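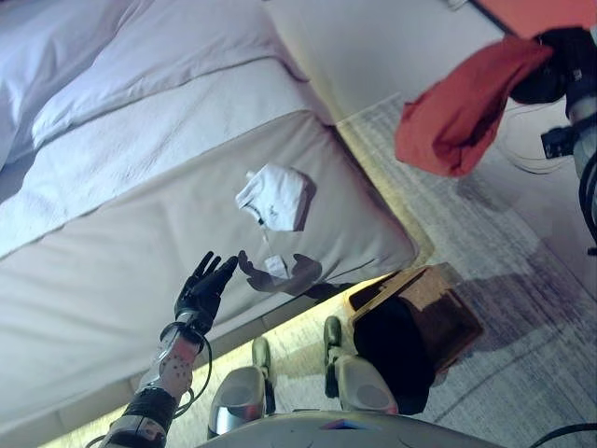

Bed corner with a folded bit of white cloth on it.

Linis: a little pile of housekeeping checklists

Hi! I'm the person who typed all of this in, so if you find a typo it's mine. Linis is a collection of 395 cleaning checklists from small guesthouses and short-stay rentals, written down the way the people doing the work say them out loud. I started it because I clean for a living part of the year, and every place I've worked has a laminated sheet on the closet door that leaves out half of what you do.

What you get

One plain text file per checklist, plus an index (index.csv) that tells you which property type it came from, how many rooms, and whether the list was spoken or already written. There are 16 property types. I know "annex" and "garden room" overlap a lot, sorry, I went back and forth on that and left them apart. Everything is in English. Doaa Ait Brahim translated the French ones and left her notes at the bottom of each file in square brackets, which I kept because they're often better than the list itself.

A line looks like this:

strip bed / check under pillows / shake duvet before bagging

Slashes separate steps, and a plus sign means two people do it together. A question mark means the person telling me wasn't sure it was still the rule. Please don't strip the question marks out! Somebody did that in an early copy and it made the whole Wutach set look a lot more strict than it is.

Where the lists came from

The biggest chunk is from Wutach, a guesthouse where Leopoldo Tovar let me sit in the linen room and write while people talked. Beltedon came next (apartments, mostly one bedroom, lots of stairs). The Salem lists are older and came to me as photocopies, so the spelling in those is theirs and I haven't touched it. Ecaterina Iordache read the Beltedon lists back to the crew in September and fixed the ones where I'd mixed up "turn" and "refresh". Those are different jobs! A turn is a full change between guests. A refresh is towels, trash, and a quick pull of the covers for someone who's staying on.

Everybody agreed to have their list shared. I took out names, door codes, guest names and anything about pay.

Beds, because everyone asks

Beds take up more lines than bathrooms, which surprised me. The fights are all about order. Wutach puts the bottom sheet on before dusting, Beltedon dusts first, and Salem doesn't mention dusting at all until page two. I didn't pick a winner. If you want to compare them, filter the index on area = bed and sort by step number, and watch out for "top layer", a catch-all that can mean duvet, blanket or bedspread depending on the house.
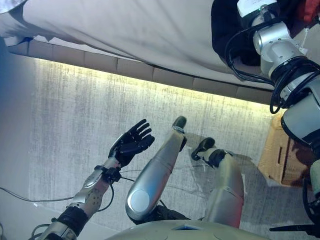

Gray streaked carpet, open hand on the left.

Floors are much thinner. Most lists say "vac" and move on. A few say "vac edges", and one goes on for a full paragraph about doing the strip beside the bed before you move any furniture. I love that one.

Known problems

There are 2 duplicate files in the Salem folder that I can't delete without breaking the numbering, so they're flagged in the index as dup. Step times are missing for most of the spoken lists. Laundry is only covered when it happens on site.

Using it

Free for anything, just say where you got it. Magdy Shehata wrote the script that builds the index, and Chathurika Herath checks new lists before they go in. If you want to send one, plain text is fine, and so is a photo of your handwriting as long as I can read it.

Last updated Oct 28, 2021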